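Kubiak House Short-Stay Rooms
Room Inspection Checklist, Second Floor
Inspected by: Olga Figueroa
Reviewed by: Pranab Majumder
Date: 12 June 2023

Ratings: S = satisfactory, R = repair needed, N/A = not applicable

1. Entry and egress
1.1 Door closes and latches without force: S
1.2 Deadbolt opens from inside without a key: S
1.3 Evacuation plan posted at eye level: R
Comment: Plan in room 116 shows the old stair location. Replace with the current sheet from the Brendton office.
1.4 Path from bed to door at least 30 inches wide: S

2. Smoke and carbon monoxide alarms
2.1 Smoke alarm sounds on test button: S
2.2 Carbon monoxide alarm sounds on test button: R
Comment: Low-battery chirp in room 118. Battery changed during inspection, retest passed. Unit is past its replacement date and goes on the October order.
2.3 Alarms free of paint, tape and dust: S

3. Electrical
3.1 Outlet covers intact: S
3.2 No extension cords under rugs or bedding: R
Comment: Cord run beneath the rug in room 114. Removed. Liya Belay to request a second outlet on that wall.
3.3 Bedside lamp cord free of cuts and kinks: S
3.4 GFCI outlet in bathroom trips and resets: S

4. Bed and bedding
4.1 Frame bolts tight, no sharp edges: S
4.2 Mattress seams checked for insects: S
4.3 Clothing and loose fabric kept off heaters and lamps: S
Comment: Clothing on the bed is acceptable under 4.3 and is left in place. Staff do not fold or move residents' items except to reach a mattress seam.

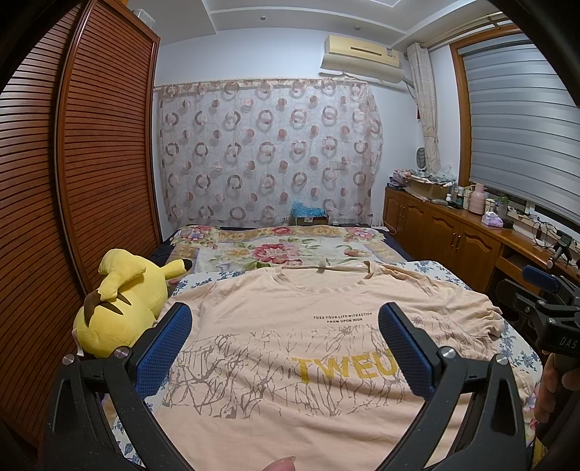 Item 4.3. Peach T-shirt laid flat on bed.

4.4 Bed at least 18 inches from baseboard heater: R
Comment: Bed in room 112 measured at 10 inches. Moved to the inside wall and remeasured. Floor to be marked so the position holds between stays.

5. Windows
5.1 Opens fully and stays open unaided: R
Comment: Sash in room 114 drops. Do not prop with a stick. Vullow to quote for new balances.
5.2 Blind cords secured out of reach of children: S
5.3 Window guard release works by hand: S

6. Follow-up
Open items: 1.3, 2.2 (replacement unit), 3.2 (outlet), 4.4 (floor marking), 5.1
Assigned to: Yabsira Endale
Room 114 is not to be assigned to families with small children until 5.1 is closed.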